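Falemach Shared Offices: Questions We Get Asked a Lot

We've tried to put the answers to the usual questions in one place, partly so you can find them at midnight when you're lying awake thinking about whether you can bring your dog. If yours isn't covered, write to the front desk and Fraser Gunn or one of his colleagues will get back to you, normally the same day.

Do I have to sign up for a whole year?

Goodness, no. Most of our members are on a rolling monthly plan, and you can leave with 25 days' notice. There's a yearly plan too, which works out cheaper if you already know you'll be staying put, but please don't feel pushed into it. Plenty of people have been monthly with us for so long that we've stopped bringing it up.

Can I come and try it first?

Please do! Everyone gets 2 free trial days, and they don't have to be back to back. Come on a busy morning and then again on a sleepy afternoon if you can manage it, as the place feels quite different. Bring your own laptop and a sweater (the building is old and has its own ideas about heating, especially in December).

What's the difference between a floating desk and a fixed one?

A floating desk means you sit wherever there's room and take your things home with you at night. A fixed desk is yours around the clock, so you can leave your monitor, your plants and your collection of half-used notebooks right where they are. Fixed desks come with a lockable drawer. Floating members can rent a locker by the hallway instead, and the lockers are bigger than they look from the outside.

How do I print something?

Once you've joined, we'll send you a print code by email. Type it in when your computer asks for it, and your pages will wait in the queue until you release them. Every member gets 700 black-and-white pages a year as part of the plan, which sounds like a lot until somebody has a grant application due.
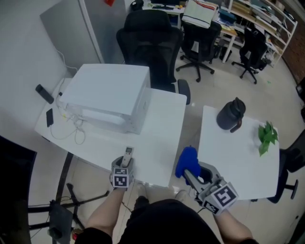 Color pages are charged separately and show up on your next bill. If you run through your yearly pages early, just let us know and we'll add more, and if you have a really big job, such as a bound report or a stack of flyers, you'll save money by taking it to the copy shop across the street. We've been sending people there for years and they're lovely.

Can I have my mail sent to you?

Yes, on any plan. Ask people to put your member number after your name, so it would read something like "Member 2391" on the first line. We sort letters before lunch. Packages are fine as long as one person can carry them, and we'll hold them for you while you're on vacation if you tell us before you go.

How do I book the meeting rooms?

There are two, the Weltidix room upstairs and the smaller Nundex room beside the kitchen. Both are booked through the member calendar. If your plans change, please take your booking down, even at the last minute, as there's nearly always someone in the hallway taking a call with one finger in their ear who would be thrilled to have it.

Is it noisy?

It depends where you sit. The back room is for quiet work, with no calls at all, and the front room is where people chat, eat toast and ask each other how to spell things. Try both on your trial days.

Can I bring my dog?

One well-behaved dog per member, in the front room only, and please send us a note beforehand so we can check with anyone who has allergies. Water bowls are under the kitchen sink.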